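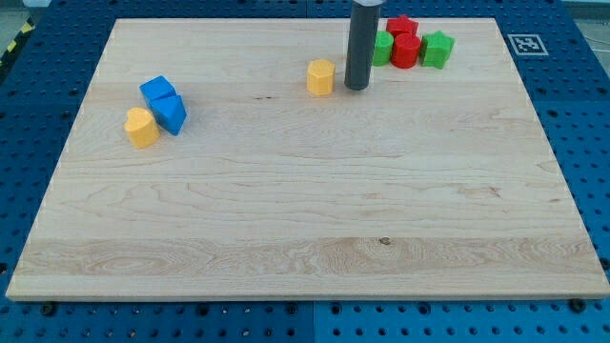 Progress report to Hilde Vanhove, Conari fund
Mon 12 July

Dear Hilde,

Thank you again for your patience over the spring, which was a slow one for us. I am glad to say the block-pushing work at Senlow has properly found its feet. Cempaka has now recorded 200 pushing runs by hand control, each one starting from a typed instruction such as "move the yellow heart to the green star", and Leobardo has trained the first policy on them.

We tried it on 40 instructions it had not met before. It does nicely when the blocks stand apart, and rather less nicely when they are bunched together – it tends to shove a neighbour along as well. We have 2 ideas for this, and Sanne would like to begin with the simpler, a short correction given in words part-way through a push.

Spending is on plan, and we still expect to send you the full write-up in November.

With warm regards,
Paraskevi Drakos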